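County Hearing-Voices Group Gets Its Evenings Back

The Wumden peer support group for people who hear voices will go back to meeting after work hours, ending a four-month experiment in which adults with jobs were invited to recover at 10:30 on a Wednesday morning.

The county's behavioral health office moved the group to mornings in the spring, citing "facility alignment." Attendance then aligned itself with zero. By the second month the sign-in sheet regularly held two names, and one of them belonged to the facilitator.

"I'd send the monthly report and get a reply asking what we were doing to improve engagement," said Houda Tazi, who has led the group for six years and hears voices herself. "I wrote back that we could try being open when people could come. That went into a folder."

It came out of the folder after members collected 382 signatures and delivered them to the Gullarum Street offices, where they were told petitions are accepted only in the evening. A supervisor, Abdelkrim Abou Zeid, took the pages anyway and read them over lunch.

"There was no bad intent," Abou Zeid said. "There was a scheduling grid." He declined to name the author of the grid. 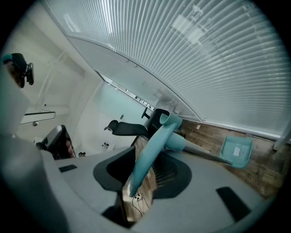

Window blinds in a county meeting room.

Under the new arrangement, the group meets at 6:30 p.m. and runs 90 minutes, with a half hour afterward for people who would sooner talk to one person than to nine. No referral or diagnosis is required. Members may bring a relative or friend on the first night of each month, a rule the group voted in after one member's brother attended three sessions in a row and offered advice at all of them.

The county is also restoring $1,540 a year for supplies and bus fare, down from a figure officials described as "historically higher." Tazi said most of it will go to fares. The late bus out of Drosis stops running at 8:50, a fact the grid also missed.

Kanokwan Phromma, who drove a delivery route through the morning months and couldn't attend, said she missed the group more than she'd planned to. She had a rough stretch in June and spent part of it convinced that the dispatcher was sending her coded remarks about her mother.

"In group I could have said that out loud and somebody would have asked me which remarks," she said. "At work I said it out loud and got a day off. Unpaid."

Bouchra Ait Brahim, a clinic nurse who makes referrals to the group, said she had stopped handing out the flyer over the summer — it still listed the evening time, and she got tired of crossing it out. The office has 600 of those flyers left in a closet. They are now correct.

The first evening session is next week. Coffee is provided, though the county has asked that it be decaf.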